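Plivness House Residents' Association
Minutes of the general meeting, 24th July

Chair: Tamsin Halvorsen
Held in the ground floor common room. The chair opened the meeting once the chairs had been brought in from the hall. Apologies were received from two households on the third floor.

1. Minutes of the May meeting

Read and agreed with one correction. Under the item on the bike store, "unit 7" should read "unit 34". The chair has changed the file copy.

2. Matters arising

The hall light outside the mail room has been replaced. The side gate still sticks. The chair has written to Grenico, the managing agent, and had an answer saying that it will be looked at along with the fence. No date was given. It was agreed to write again if nothing has happened by the next meeting.

The lost key to the meter cupboard has been found and is back on its hook.

3. Laundry and drying

This item took up most of the meeting.

Washers. The second washer from the door is leaving a gray film on dark clothes. Several people had seen this. Nakamura serviced both washers in May and said at that time that the detergent drawer was clogged with powder. Residents are asked to use liquid, or to put powder straight in the drum. A notice will go up over the machines. If the film is still there in a month the chair will call Nakamura out again.

Large items. A question was raised about comforters. The washers are not big enough for anything over a twin size, and the one that was put in last winter stopped the drum from turning. Residents with large items will need to take them out to a laundromat.

Drying small items. The building has no good place for socks, underwear and baby clothes. At present they are laid over the radiators in the common room, which several people object to, or go in the dryers with a full load and get lost. Two residents spoke in favor of a shared indoor rail with clip hangers, the kind with small clips along the bottom, so that socks can be hung by the cuff. One resident said the clips on the cheaper hangers leave a mark on wool. Another said she hangs hers by the toe and has no trouble.

There was some discussion of where a rail should go. The alcove behind the dryers is warm but there is no room to stand in it. The end wall by the folding table was preferred, as long as the rail does not stop people from getting at the shelf.

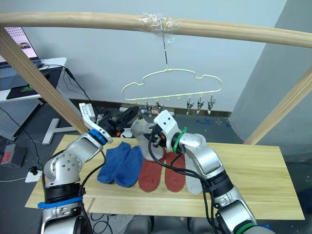 The point was made that a plain wooden pole is kinder to clothes than wire, but that hangers slide on it, and anything hung near the middle ends up at one end. Tying or wrapping the hook in place was suggested. It was also pointed out that a long pole will sag in time if wet towels are put on it. The rail is to be for small items only, and the notice will say so.

On cost, the chair had looked at a ready-made rail from Pluvow but felt it was too wide for the end wall. A resident on the second floor has offered to put one together from wood he already has, and would only need money for screws and hangers. He was thanked for this. It was agreed that he should go ahead, with the rail standing on its own feet so that no holes are made in the wall. Grenico will be told before it goes in.

Unclaimed socks. The basket of single socks is full. It was proposed that pairs be matched up and laid out on the folding table for one week, with the singles next to them, and that whatever is left should be thrown out. An amendment to keep the singles for cleaning rags was carried. One resident asked that children's socks be kept longer, as families are often away at this time of year. Agreed – children's socks will be kept until the next meeting.

Folding table. People are leaving dry clothes on it overnight. Residents are reminded that the table is for folding and sorting, and that it should be clear when they leave.

4. Money

The balance stands at $1282. The only large item expected this year is the repainting of the stair rail, for which $400 was set aside at the May meeting. The remainder is enough to cover the hangers and screws under item 3. Receipts should go to the chair.

It was asked whether the coin money from the dryers comes to the association. It does not. It goes to Grenico and is meant to be set against repairs. The chair will ask for a statement.

5. Yard

The flower bed by the steps needs weeding. Two people said they would do it between them. The hose has been moved to the basement and should be returned there after use, with the water turned off at the wall and not only at the nozzle.

There was a complaint about barbecue smoke getting into the first floor bedrooms. It was agreed that grills should be kept to the far side of the yard, past the bench.

6. Any other business

Packages are being left on the stairs. The delivery drivers have the code for the front door but not for the mail room. The chair will ask whether the mail room code can be given out, and will report back.

A resident asked if quiet hours apply to the laundry room. They do. No wash should be started after ten in the evening, and the door should be kept shut while the machines are running.

Someone has left a steam iron on the shelf in the laundry room. It can be collected or, if not claimed, will stay there for general use.

7. Actions

Notice over the washers about powder, and about the rail once it is in – chair
Second letter to Grenico about the side gate, if needed – chair
Statement of dryer money – chair
Rail and clip hangers – second floor, receipts to the chair
Sorting the sock basket – first floor, before the end of the month
Mail room code – chair

The date of the next meeting will be posted on the board in the hall.

Contact the association | © Plivness House Residents' Association | Back to top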